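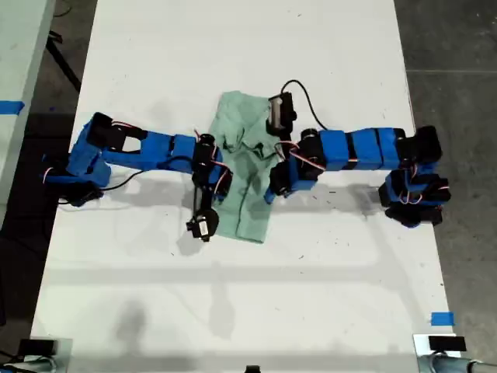

Ticket 774: Right arm stops during the cloth demo
Opened by: Nayara Bezerra
Assigned to: Rhydian Humphreys
Status: Waiting for confirmation
Event: Clillport open day, July 2022

Description of the problem
We have two blue arms at one long table, and they should fold the green cloth together while the visitors watch. In the rehearsal the left arm did all its movements. The right arm went to the cloth, stayed over it and did not continue. The program showed "joint 2 no reply" and I had to stop both arms by hand. It happened again with the next group of students.

What I tried before opening the ticket
Restarted the program. Same result.
Changed the USB cable of the right arm. Same result.
Ran the right arm alone, without cloth. It worked until I asked for the long reach to the middle.

Comment, Rhydian Humphreys
Thank you for the clear report. When the arm is stretched far, the wires at the base can be pulled. Please switch off the power, push in every plug at the base of the right arm, and then move the arm slowly with your hand to full reach. Tell me if any wire becomes tight. Please send also the log file.

Comment, Nayara Bezerra
I did it together with Thịnh Khương. One plug on the second servo was not fully inside. The wire to it became tight at full reach, so we opened the tie and gave it more length. The log is attached; the error is at line 945.

Comment, Rhydian Humphreys
I read the log. It is the same servo, so this agrees with what you found. Please run the full demo several times before the visitors come back. Keep the cloth nearer to the center if you can, then the right arm has less distance to go.

Comment, Nayara Bezerra
We ran it for the whole lunch break and there was no stop. One time the left gripper missed the corner of the cloth, but I think this is a different question and I will open another ticket for it. Heloísa Barbosa wants to show the demo to the school group in the afternoon. I told her yes, with one of us beside the power switch.

Comment, Rhydian Humphreys
Good. I leave the ticket open until the school group is finished. Please write one line here after.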